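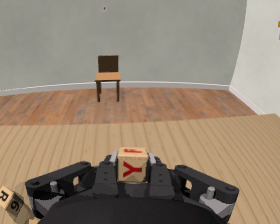
Review: Stavo simulation kit, letter block tasks, second release

Stavo is a package of simulated tabletop manipulation tasks with a training pipeline and a baseline policy. This review covers the letter block tasks only. I ran it for most of March on a single workstation, with the aim of finding out whether the wrist-view method described in the release notes holds up outside the authors' own settings.

The method is simple enough. A policy is trained on two rendered views, one from the wrist and one from across the room. During training the room view is dropped at random, so the network has to learn the final approach from the wrist alone. The claim is that a policy trained this way tolerates a badly placed room camera at test time. Vilska, the older package most labs will compare it with, trains on both views throughout.

Installation took an afternoon. The dependency file pins a physics library version that conflicts with the supplied renderer, and the fix is in the issue tracker instead of the manual. Once running, the software was stable. I had one crash, caused by my own full disk.

The supplied set holds 1,534 demonstrations. After removing episodes that fail the package's own replay check, 1,138 remained. That is a large loss, and the documentation doesn't mention it. Most of the rejected episodes diverge at the moment of contact, where small differences in solver settings change how a cube settles between the finger pads. Anyone training on the full set without replaying it will be fitting to actions that no longer match their outcomes.

With the filtered set and default settings, the dropped-view policy behaved as claimed. I shifted the room camera in steps up to 23 degrees from its training position. The Vilska-style baseline began missing grasps early in that range. The dropped-view policy degraded slowly and still closed on the block at the largest offset, although it was less careful about which way the letter faced afterwards. Orientation is scored separately, and the summary table in the release notes leaves that column out. It should be put back.

Results vary between random seeds. I used five, and the spread on the orientation score was wide enough that I wouldn't rank two close variants on it. Grasp success was much tighter.

Rendering quality is adequate. Shadows are hard, surface textures repeat, and lighting can be randomized only through a configuration file with no preview. The colour settings are poorly labelled. 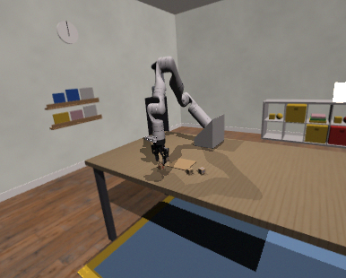
Najwa Smadi wrote after reading a draft that the replay failures disappear on her machine if the contact solver's iteration limit is doubled, at a noticeable cost in speed. I tried it on a subset. Many of the failed episodes recovered, but not all, and training throughput dropped enough that I went back to filtering.

The Clerkix add-on, sold separately, supplies scripted resets and a better logging tool. The logging is worth having. The resets duplicate what the base package already does.

Recommended for groups studying view robustness, provided they replay the demonstrations first and report orientation alongside grasp success. I haven't tested transfer to hardware. Configuration files and per-seed logs are available on request.

Ketsara Sitthichai
21 September 2026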